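Linen service – frequently asked questions

How does the towel service work?
Illon delivers clean towels to your salon, gym or guesthouse once a week and takes the used ones away. You pay a flat monthly fee for the number of towels on your plan.

How many towels do I need?
A salon with 3 chairs usually does well on our Girden plan. Larger sites start with Lundgren, which covers 600 towels a month. You can move between plans at the end of any month.

Can I choose the color?
Yes. We stock white, gray and tan. All towels in one order have to be the same color.

Do you wash towels we already own?
We do, as long as they carry a sewn-in label with your customer number. Ineke Michiels in our customer office can send labels by mail – allow a week.

What if a delivery is short?
Call us by noon the next day and we will add the missing towels to your next drop-off. Please keep the delivery slip.

Can you get hair dye out?
Sometimes. Put dyed towels in a separate bag and rinse them first if you can. Towels we can't clean are charged at the replacement price on your plan sheet.

Should used towels be folded?
No. Put them in the bag unfolded.

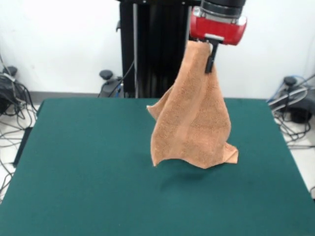
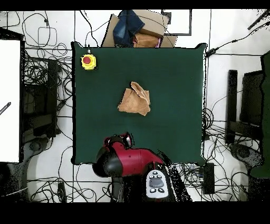 Please check for combs, clips and razors before you tie the bag.

Do you deliver over the holidays?
Routes change in the last week of December. Kieran Keogh, who plans them, emails every customer the new days beforehand.

How do I cancel?
Write to us one month ahead and return all rented towels with the final pickup.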